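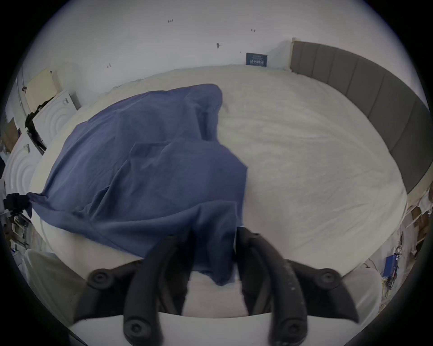
Can one hand-held gripper kit cover both hard objects and bedding?

With the stock fingers, most of the time. Sheets and light blankets can be lifted and folded, but fitted corners still need a second hand or a different finger.

Product notes: the Courtois hand-held gripper, 12 April 2019

The Courtois kit is a two-finger gripper carried by a person, with a camera looking down over the fingers. It records demonstrations for later use on an arm. We have had one on loan at Nisbridge since February and have used it mainly on bed-making, a task the data sheet lists under "soft goods" without further comment.

The fingers are black, curved and held to the body by hex-socket screws. A finger swap takes one key. Our unit shipped with the pivot screws tighter than the manual calls for, and the first set of recordings showed the left finger lagging the right on closing. Aldo Caputo backed both off a quarter turn and the lag went away. Check this before recording anything you intend to keep.

Grip on cotton is good when the approach is made at a fold. On a single flat layer pulled tight, the tips slide. Lint collects on the inner faces and should be wiped off between sessions; the manual gives no interval, and we settled on every 30 takes.

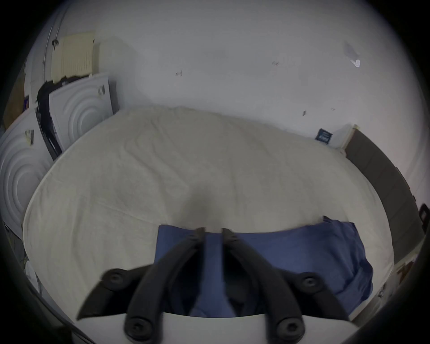
Approach angle matters more than closing force. With the tips held close together and brought in low, the operator can pick up one layer of a blanket and leave the one under it in place. Coming in steeply tends to catch both. Graziella Bassi recorded 1281 takes for us and kept 200 of them out of the training set, nearly all for double pickups.

A round bed is a harder test than a rectangular one. There are no square corners to work toward, and the wide lens bends the mattress edge further, so policies trained on straight-edged beds placed the blanket badly on ours. Adding round-bed takes to the mix helped. We do not yet have a figure we would publish.

Software is the weak part. Export stalls on sessions longer than around 2000 seconds, and the log does not say which file was last written. Donport, the distributor, has acknowledged the fault and expects a patch with the next firmware. Until then, split long sessions by hand.

Replacement fingers are sold in pairs only. The loan unit goes next to the Trirkcombe group, who will be testing it on towels.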